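Week 4 — Reading a river sample result (and not panicking about it)

Right, last week we got as far as filling the bottles, so let's pick up with what comes back from the lab. I'll use the Bornier again, mostly because I grew up swimming in it and I know where it misbehaves.

You'll get a sheet with a number on it, say 300, and the unit matters more than you'd think. Bacteria are counted per 100 millilitres, so always write that down next to the figure. I've lost marks for it myself! A single high reading tells you what was in that bottle at that moment. It can't tell you what the river was like at teatime.
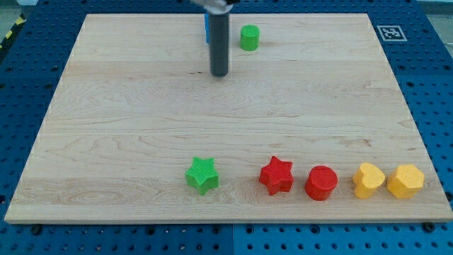 So we look at rainfall next. After a heavy downpour the drains at Odel empty into the bend above the footbridge, and the count shoots up. In July Iason Gavalas took two samples from the same spot, one before a storm and one the morning after. The first came back at 44 and the second was 15 times higher — same river, same bank, same sort of bottle.

Things to note on your sheet every single time:

Time of day
Rain in the last two days
Cloudy or clear water
Birds, dogs or cattle nearby (yes, ducks count)
Where you stood

Vangelis Stamatopoulos asked whether we can just skip a result that looks silly. No, sorry. Keep it, put a note beside it and go back for a repeat sample. If the repeat is low as well, you still report both.

One more bit on warning signs. A sign should say what people can't do (swim, paddle, fish), where the closed stretch starts and stops, and when the water will be tested next. The old one at Wiro only said "Caution", and people swam straight past it.

For next time, read the Le Roux chapter on storm drains, and bring your sample sheets, even the messy ones.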